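# Skarwood gripper kit, worth it for food sorting?

**pellworth**

Has anyone here used the Skarwood kit for picking small things out of other small things? It's the two-finger gripper with the wrist camera and the ribbed or gridded pads (you choose when you order). I have an older Kultska arm sitting on a bench and want it to take foreign bits out of dry goods. Think stones out of lentils. The shop page says it suits "fine food handling" and leaves it there.

Budget is tight, so I'd sooner hear the bad things first.

**oddbracket**

Had mine since November. The bracket fits the Kultska flange without an adaptor, but the cable is too short if you run it inside the arm. Order the longer one at the same time or you pay postage twice.

The pads are good. The software that comes with it is poor. It loses the camera if the laptop goes to sleep and you have to unplug everything to get it back.

**tinlid**

We've been running one on pretty much the job you describe. Rice in a dark tray with a few brown bits mixed in, and the arm has to lift the brown bits out and leave the rice. We use the gridded pads.
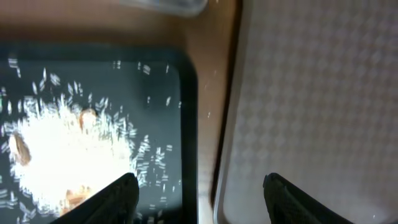
Out of 200 tries with the default settings, 60 were failures, mostly from the fingers closing too high and sliding off the top. Dropping the approach height and slowing the last part of the move helped more than anything I did in the software. I haven't got a proper figure for the new settings yet, so I won't quote one.

Things to know before you buy:

- Use a dark tray for pale food. The camera wants to overexpose white rice under a bright lamp and the middle of the heap goes to a blank patch.
- The picture smears when the wrist is moving. Let it stop before you ask it to find anything.
- The fingers are wide for this work. If the bit is well down in the heap you will disturb a lot of rice getting to it.

**gannet_9**

60 out of 200 is awful though. A cheap suction nozzle would beat that on nuts or beans. I don't see why anyone pays for fingers here.

**tinlid**

Suction on loose rice picks up rice. We tried it for a week. It was quick, and every pick brought grains along with it. Might be fine for larger stuff on its own.

**gannet_9**

Depends on the nozzle. Ours has a mesh over the end and a low setting, and I don't get that problem. I do it with dried peas, mind, so bigger than rice.

**oddbracket**

Peas are a different job, to be fair. They roll out of the way.

**pellworth**

Thanks, this is more use than the shop page. Two questions. How long do the pads last, and does the Zarnska software work with it? I already have a licence for that.

**tinlid**

I changed the first pair after 11 weeks. They weren't torn, they'd just gone smooth on one corner from touching the tray. My own fault for having the height wrong. A new pair takes a minute to fit, two small screws each side.

Can't help with Zarnska.

**lowgear**

Zarnska works but you have to set the finger travel by hand. It reads the Skarwood as a different gripper and stops short of fully open. There's a settings file in the pinned thread, use version 9, the later one is broken on Windows.

I'd also look at the Lazarević gripper before you decide. Narrower fingertips, and it comes with a decent manual. No camera, so you'd be adding your own.

**oddbracket**

The Lazarević is nice but by the time you've added a camera and a mount it costs more than the Skarwood. And it won't go on a Kultska flange without a plate.

**lowgear**

True about the plate. I cut mine from scrap so I'd forgotten.

**gannet_9**

Still say try suction first. You can send the nozzle back if it doesn't work.

**pellworth**

I think I'll go for the Skarwood with the gridded pads and the long cable, and use lowgear's settings file. Lentils are flatter than rice so I expect I'll be fiddling with the height for a while. Will post numbers when I have some.

**tinlid**

Start with the lamp off to one side if you can. Ours is straight overhead and I keep meaning to move it.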